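Tristgate Office Assistant — Set-up Guide for Workplaces
Section 4: Filing cabinets and the people who use them

Prepared by Meenakshi Venkataraman, Skonance. Revision 2026-02-25.

4.1 Before you begin

This section is for the office supervisor and for the staff who keep the paper records. You do not need technical training to follow it. If your site has not finished the floor check in Section 3, please finish it first and then come back.

At the Ratcombe office, the records staff used to bring every binder to the reader's desk themselves. Now the robot opens the cabinet and they decide what is taken out. The job did not disappear, but the order of the day is different, and people need some time to get used to it. Please plan the first week with less other work for them.

4.2 Checking the hands

Do this check every morning, before the first cabinet task. The robot must be in Hold mode.

1. Press Hold on the tablet and wait until the status line says "Holding".
2. Look at the fingers and the thumb of each hand. Remove dust from the sleeves with a dry cloth. Do not use alcohol.
3. Look at the seam of the thumb sleeve. If it has opened, write it in the hand log and call Hamann service.
4. Look at the screws you can see from outside. Do not tighten them yourself.
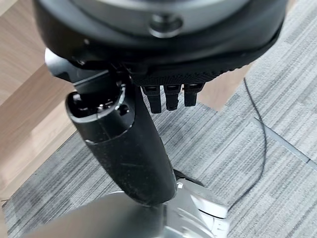

5. Ask the robot for one slow close and one slow open of each hand, using the button Test Hand. Keep your own hands away during this time.
6. Sign the hand log. The person who signs should be the person who looked.

Note: The hand log is kept by the records staff, not by the IT department. We changed this in August, after several sites asked for it. The staff who work beside the robot see small changes earlier than anybody else.

4.3 Preparing a cabinet

1. Choose a cabinet with a hinged door. Sliding doors are explained in Section 6.
2. Check that the door moves easily. A person should be able to open it with one finger.
3. Leave at least 75 cm of free floor in front of the door, measured when the door is fully open.
4. Lay binders flat on the shelf, with the label side up. Binders that stand upright can be used too, but the set-up takes longer.
5. Move loose cables away from the path of the door and the path of the robot.

CAUTION: The robot does not always recognize a thin cable on a patterned carpet. Walk the path yourself before you start the task.

4.4 Teaching the door

1. Stand behind the robot, on the side away from the hinge.
2. On the tablet choose Teach, then Door, and enter the cabinet number. Numbers up to 710 are accepted.
3. Start the task. The hand should take the free edge of the door and not the top corner.
4. If the door has a magnetic catch, set Pull Force to 55 for the first attempt. Increase it in small steps — never go directly to the highest value.
5. When the door is open, choose Save Position.

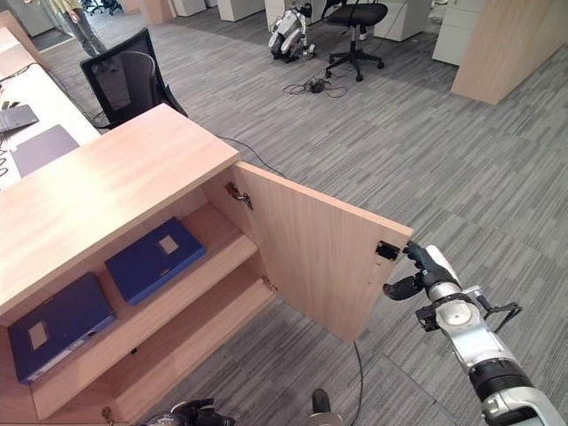 4.5 Working together after set-up

Staff may walk and work in the same room while the robot is at a cabinet. They should not reach into the cabinet until the tablet says "Holding". Explain this rule also to visitors and to cleaning staff.

Agree in the team who may send a task. In our experience two or three persons are enough. When everybody can send tasks, the waiting list becomes long and the records staff lose control of their own day.

If the robot stops with message 197, the door has moved less than expected. Press Hold, close the door by hand, and repeat 4.4 from step 3. If the message comes again, use the cabinet by hand for that day and report it to Hamann service.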